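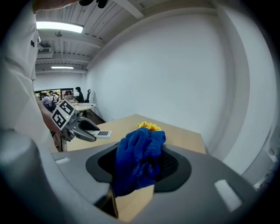
Gerrit Stevens had one question after reading the draft: who decides that a recording is good enough to keep? His answer is now the first page of the Dirnier Practice Guide for Hand-Held Gripper Work, released by Liem on November 21, 2023.

3 min read

DORNITZ - The guide sets out shared rules for people who record everyday household tasks with hand-held grippers, so that robots can later learn from them. It covers wiping tables, moving small objects and handling cloth, and it is free to use.

The draft drew 373 comments, and we read every one with real pleasure. People wrote in about sore wrists, smudged lenses, labels nobody could agree on and the best way to start over after a dropped towel. A good many of those notes went straight into the text!

"We wanted rules that a new person could follow on their first morning," said Bayu Subramaniam, lead editor of the guide. "If you need a week of training to understand the checklist, the checklist is wrong."

Under the guide, marker tags must be clean, flat and in plain view before a session starts. Each task gets a written start and end point. Failed attempts are kept and labeled as failed - they are some of the most useful material there is. Anyone who may appear in a recording must agree to it first, and faces are blurred before files leave the site.

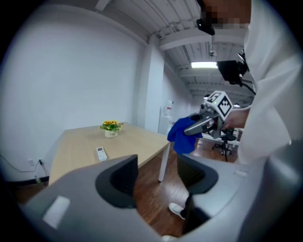 Cloth handling with a hand-held gripper, covered in Section 2 of the guide.

Section 2 was the hardest to write. Cloth never falls the same way twice, and the first draft asked operators to reset it to one exact shape. Teams testing the rules at Cikcombe found this slow and tiring. The final text lets the cloth lie as it lands, provided the operator notes which task is being recorded.

The Cikcombe trial produced 1445 recordings under the draft rules, each one checked by a second reader. Notes from those checks are included as an appendix, disagreements and all.

Comments on the next edition open in December. Printed copies can be requested from the Liem office in Dornitz.

Related items
Consent forms for shared workspaces: a plain-language version
Cikcombe trial: notes from the second readers
How to label a failed attempt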